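Chapter 7
When the Grip Lets Go: Faults in Handling Soft Things

Before you read
Think of the last time you pulled a sweater out of a drawer and got two of them, or caught a cuff on a door handle. Jot down what you felt in your fingers in the second before you noticed. Keep the note handy, as we will come back to it in Section 7.3.

Most of the failures we looked at in Chapter 6 were loud ones. A bolt sheared, a belt came off its pulley, an arm met a fence post, and everybody in the building knew about it. The failures in this chapter are quieter and, for that reason, a good deal harder to catch. Cloth has no fixed shape and makes very little noise, and it will go along with a bad grip for quite a long way before anything looks wrong at all.

Let us begin with a story from the returns center at Penrose, where knitwear was being sorted and folded on a line built by Brotero. The line had been running since February and was, by most accounts, well liked. Then the folding station began to stop. It would close its fingers on a garment, lift, report a good hold, and then halt with a fault called "load lost" – and when the operator walked over, the garment would be lying on the table with a pulled loop near the hem. In one shift there were 27 of these stops. On the next there were 41.

The first guess, as it so often is, was the software. The closing force was turned down, and the stops became more frequent. It was turned up again, and now the stops were fewer but the pulled loops were longer, so customers' sweaters were being spoiled more quietly than before. It took a patient technician with a flashlight to look at the finger pads themselves. Their lower edges had worn rough, and the rough places were hooking the yarn. The hold sensor measured how hard the fingers pressed and had no way to tell a proper grip on the cloth from a single snagged stitch.

There was a safety side to this as well, and we would ask you to read this part slowly. To clear the stops faster, operators had fallen into the habit of reaching between the fingers during the 30 seconds before the station reset itself. The drive was still powered the whole time. One operator's thumb was pinched, thankfully without lasting harm, and only then was a written report made.

Knits are a hard test for any gripper, for they stretch, they fold over themselves, and every ridge or opening offers an edge a worn pad may catch.

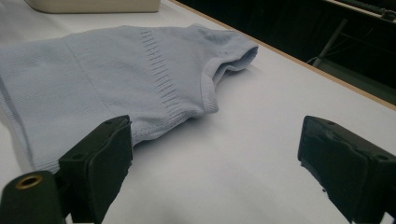

Figure 7.1 Gripper fingers open beside a knitted garment. Note the jagged lower edge of the right pad.

Keep Figure 7.1 in mind as you work through Section 7.1, which deals with pad wear and how to inspect for it. Section 7.2 takes up the question of what a force reading can and cannot tell you, using the Jevness test bench from Chapter 4. Section 7.3 returns to the pinched thumb and to the lockout steps that should have come before anyone's hand went near the table.

Words to know in this chapter: snag, false hold, pad wear, stored energy, lockout, reset delay.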